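Lockwood starts table-clearing course in September

Lockwood community center will run a short course on clearing and wiping down kitchen tables from September. Each session lasts 2 hours and has 64 places over the term. 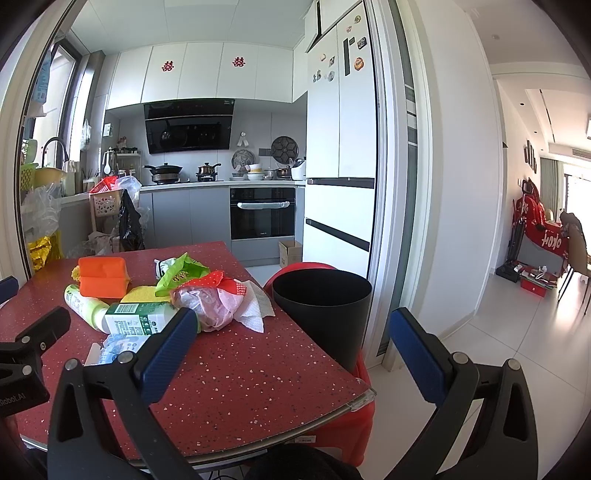
Groceries are sorted first, then wrappers. Cartons and bottles go upright or into the refrigerator, and empty packaging goes in the trash before any wiping starts.

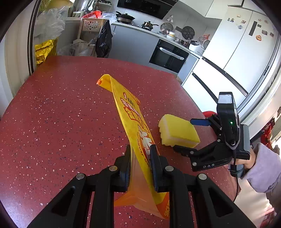
Sponges are kept for the last step - one for the tabletop, one for the stove. Course lead Shirley Ashworth said speckled surfaces hide crumbs and should be wiped twice.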